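另一只手

我到上田的第一个春天，整个人是飘着的。别人下了班去吃烤串，我下了班坐在工位旁边看两只机械臂干活，看得忘了饿。你没见过它们插线，不明白那有多好看！一只夹着插头往前送，慢得像在想事情，快挨着插座的时候再慢一档，指尖那点力的曲线在屏幕上轻轻拱起来，然后啪地一落，到位了。我每次都想鼓掌，有两次真的鼓了。

小堀千代坐在我对面，头也不抬：“你鼓掌，它也不会多插一根。”

她比我早来好多年，整个Prundari项目的动作程序有一半出自她手。另一半是滨田胜彦写的，那时候他已经去管客户了，可是一听见急停按钮响，还是会从走廊那头跑过来，拖鞋都跑掉。

我们那阵子的活儿，是给Rerton的一块电源控制板接线。板子固定在夹具上，两只臂分工：前面这只管插，后面那只从上头伸下来，负责看，必要时也搭一把手，拨开挡路的线，或者按住板子的后沿。线是最难的。插头是硬的，座子是硬的，只有线软乎乎地爱往哪儿歪就往哪儿歪，昨天教会它的，今天换一根线又得重来。我喜欢死这个问题了。

滨田说我们的节拍太慢，客户嫌两只臂之间老是你等我、我等你。于是千代把后面那只的轨迹接长了，原来走一小段停一下，现在一口气走下来，圆滑漂亮。改完那天我拿手机录了好几遍，发给我妈看。我妈回：挺好的，你穿厚点。
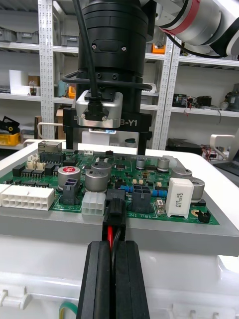
一、咔

声音不大。

后来我跟好多人讲过这件事，人家都以为会有火花，会有碎片飞出来。都没有。就是“咔”一声，像踩到一根干树枝。

当时前面那只臂正在送一个插头，稍微歪了一点点，顶在座子的边上，力超了限，它自己停住了。这本来是好事，我还在心里夸它懂事。按规矩，一只停，另一只也得停，界面上也确实弹出来一行字：双臂保护性停止。

可是后面那只没停。它还在往下走，姿态仍旧那么圆滑漂亮，走到了它原本要去的地方，而那块地方现在有东西。

咔。

我拍了急停。我对自己那一下很满意，手比脑子快，巴掌拍得生疼。等声音全没了，我才发现自己左手正悬在夹具边上，离它的手指就一个茶杯的距离。我是看见“双臂停止”那行字以后，伸手进去想把歪了的插头扶正的。

走廊里传来拖鞋声。

滨田进门先看我的手，把我的手翻过来，又翻过去，然后才去看板子。一个接插件压裂了，旁边的线头翘着，别的都好。他舒了一口气，说：“一个座子，二十块钱都不到。”

千代没有看板子。她看着屏幕上那行字，看了很久，脸色比我还难看。

“它说它停了。”她说。

二、日志

停机以后，我们把当天的日志全导了出来。文件名开头是2023-03-27，后面跟着一长串谁也读不顺的字母，我到现在还能背。

我本来以为查故障是件苦差事，结果那几天是我在上田过得最来劲的日子！千代在白板上画时间线，上面一条是前臂，下面一条是后臂，中间用箭头连起来，谁给谁发了什么话，什么时候发的，什么时候收到的。她写字很轻，笔又快没水了，我得凑上去才看得清。我提了好多笨想法，她一个一个听完，一个一个划掉，划得还挺客气。

是不是网络丢包？没丢。是不是后臂的控制器死了？没死，它自己的记录写得工工整整。是不是我碰了什么？我最怕这个，夜里躺在床上把那天下午从头到尾想了一遍又一遍，连倒水走哪边都想了。

最吓人的是它不肯再来一次。我们把同样的插头、同样歪的角度喂给前臂，它超限，停，后臂也停，乖得不得了。跑了100次，次次都停。滨田站在门口说要不先恢复生产，Rerton那边已经打了三个电话来。

千代说：“你要恢复，就你自己把手放进去。”

滨田没再说话。过了一会儿他搬了把椅子进来，坐下，把拖鞋脱了。

于是三个人一起查。他老是老了一点，脑子还是飞快。他问我，那天后臂是在路上，还是已经到了？

我说在路上呀，正往下走呢。

他说，那你们这100次呢？

我和千代对看了一眼。我们怕再压坏东西，每回都先让后臂到上方等着，再去逗前臂。它从来没有在半路上接到过那句“停”！
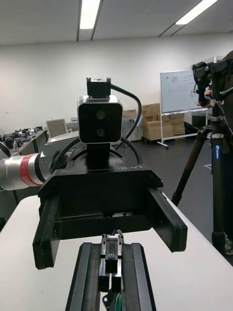

千代已经把键盘拉过去了。我们拆掉板子，让前臂空着手做动作，用程序假造一个超限，随机挑时间发，后臂则照常一趟一趟地走。人全部退到黄线外面，滨田亲自守着急停，手一直按在按钮边上，像守着一锅快要溢出来的粥。

跑了300次，七次没停。

我到现在都记得第一次看见它再犯时的心情，说出来不太像话，我高兴得跳起来了。它来了！它肯出来了！千代也笑了，笑完马上捂住嘴，好像在病房里笑出了声。

三、一句话走了多远

原因说穿了很短。两只臂都由Lellau调度，Lellau收到前臂的停止信号，会给后臂转发一句。后臂的程序收到了，也认了，可它是在两段动作之间的空当里才去处理这句话的。以前动作切得碎，空当多，话一到就能听见，看上去就跟立刻停下没有两样。轨迹接长以后，它得先把整段走完。运气好，话正赶上空当；运气不好，它就带着这句话一路走到底。

至于屏幕上那行“双臂保护性停止”，写的是“话已送到”。写界面的人觉得送到就等于停了，谁看了都这么觉得，我也这么觉得，所以我把手伸了进去。

千代翻出去年八月的一封邮件。两只臂之间原来有一根硬接线，一只的安全输出直接接到另一只的安全输入，一断就停，不经过任何程序。八月换控制柜的时候，那根线拆下来，说是等新端子到了再接。新端子到了，放在抽屉里，袋子都没拆。邮件是滨田写的，抄送给千代，千代回了两个字：收到。

三个人围着那封邮件，谁也不出声。我那时候年轻，受不了安静，说：“收到，也没有停。”

我发誓我没有挖苦的意思，我只是忽然觉得这两件事像极了，激动得脱口而出。说完我就想钻到桌子底下去。

滨田却哈哈大笑，笑得直咳嗽。千代过了一会儿也笑了，她拿起那支快没水的笔，在白板中间那个箭头旁边写了个小小的“我”，滨田接过笔，也在旁边签了个名字。

四、剥线钳

那根线是我接的。

千代把剥线钳递给我，说你手没事，你来。我蹲在柜子后面，脸贴着冰凉的铁皮，闻着灰尘和塑料的味道，把端子从袋子里一颗一颗倒出来。接完了轻轻拽一拽，再使劲拽一拽。滨田在外头喊，好了没有，我喊，好了！喊得太响，柜子里嗡嗡的。

程序那头也改了。后臂走在任何一处都能被叫停，界面上那行字拆成了两行，一行写“已请求”，一行写“已静止”，第二行要等关节编码器的读数真的不动了才会亮。那个“已静止”的绿色是我挑的，挑了一下午，千代说你挑婚纱呢。

然后重新跑，还是300次，还是随机挑时间。跑到后半夜，滨田靠在椅子上睡着了，手还搁在急停旁边。千代在走廊里给Rerton写邮件，把前前后后全写进去了，包括我的手，包括抽屉，包括她那句“收到”。我劝她抽屉那段可以不写，她说人家厂里也有抽屉。

我就一个人看着。前臂伸出去，顿住，后臂不管走到哪儿，跟着顿住，轻轻一震，像有人喊了它的名字。再来，再顿住。其实枯燥极了，可我一次都没舍得走开！每次第二行字亮起来，我都数一声，数着数着就数乱了，反正日志会替我记。

快天亮的时候跑完了，一次都没漏。我推醒滨田，他第一句话是：“谁的手？”

我把两只手都举起来给他看。

他点点头，低头找拖鞋，只找着一只。另一只在走廊里，千代出去写邮件的时候踢到了饮水机底下，我们趴在地上，拿扫帚够了好半天。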